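Velell Building, ground floor and upper floor
Walk-through safety checklist with comments
Mon 13 August
Walked by: Amparo Ortuño
Copy to: Marcelino Moya, building office

Good morning everyone, and thank you for putting up with me and my clipboard again. I've kept the same headings as in February so you can lay the two side by side. OK means fine as I found it, FIX means please take care of it, and WATCH means I'd like us all to keep an eye on it until next time. My comments run long, as you know by now, but I would sooner write too much than have one of you call me to ask what I meant by "door, bad."

EXITS AND HALLWAYS

Front entrance opens fully, no key needed from inside: OK
Comment: Lovely and smooth. Whoever oiled the hinge, thank you, it used to groan like an old dog.

Rear exit opens fully: FIX
Comment: It opens, but you have to lean on it with your shoulder, and I don't want anyone finding that out in the dark with smoke behind them. The wood has swollen at the bottom corner, as it does every summer. Marcelino, could you have it planed before the weather turns and we all forget?

Hallway clear to at least 32 inches along its whole length: FIX
Comment: Fine from the front up to the kitchen, and then we come to the Flara boxes. I know they're only there until the next pickup, but there was a stack there in February too (different boxes, I'm told!). There are almost 190 square feet of storage in the back room, and a good part of it is bare floor.

Exit signs lit: WATCH
Comment: All lit. The one by the stairs flickers a little when you first switch on the hall light, then settles down.

STAIRS

Handrail firm: OK
Comment: I hung on it with both hands and it didn't budge.

Treads sound, edges visible: FIX
Comment: The strip on the top step is peeling up at the left side and I caught my own heel on it, so please don't leave this one. A new strip, well pressed down on a clean step. The old glue needs to come off first or we'll be doing this all over again by winter.

FIRE EQUIPMENT

Extinguishers hung, pressure in the green, tags current: OK, with one exception
Comment: We have 4, and all of them read in the green. The kitchen one had been taken down and was holding the door open. I hung it back up. It's a very good doorstop, I grant you, and I've left a rubber wedge on the counter to do the job instead.

Smoke alarms sound when tested: FIX
Comment: 2 upstairs chirped when they should have shrieked. New batteries are in the drawer under the mail shelf. Please press the button again afterward and hold it down until you hear it properly, even if it makes the people at Trivix jump. They've been warned.

KITCHEN

Nothing stored on or against the stove: OK
Comment: A big improvement. The dish towels now hang over by the sink and it looks nicer, too.

Floor dry and in good shape: WATCH
Comment: A small puddle under the fridge. I wiped it up and it hadn't come back by the time I left, but I was only there for the morning. If you see water, mop it and drop Marcelino a note with the day on it.

First aid box stocked: FIX
Comment: Plenty of bandages and no burn gel at all, in a kitchen! Also, somebody has put tea bags in there. I left them where they were in case they're medicinal.

ELECTRICAL, ALL ROOMS

Cords undamaged, none under rugs: FIX
Comment: The floor lamp in the Avcı office has a split in the cord close to the plug. I unplugged it and tied a note to it. It shouldn't go back in the wall until it has a new cord, please, however gloomy the corner gets. No cords under rugs anywhere, which made me very happy.

Power strips plugged straight into the wall: FIX
Comment: One strip plugged into another in the meeting room, for the coffee machine and the fan. The coffee machine should have a wall outlet to itself. The fan can have the strip.

Electrical panel reachable, door closes: OK
Comment: Clear floor in front, and the labels have been rewritten in a hand I can read.

Equipment unplugged at the wall before any cover comes off: WATCH
Comment: Same advice as ever, whether it's a toaster or a computer. Switching it off at the button isn't enough. Pull the plug, set it down where you can see it, and put the screws in a cup so they don't end up underfoot.
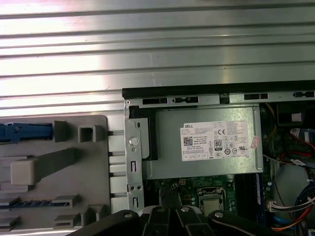
And when you've finished, the cover goes back on before the plug goes back in, even if you only want to try it for a second. I'll come by again once the stair strip and the rear door are done. If anything on this list seems unfair or I've mixed up your room with your neighbor's, leave me a note at the front desk and I'll gladly come up and look at it with you.

Amparo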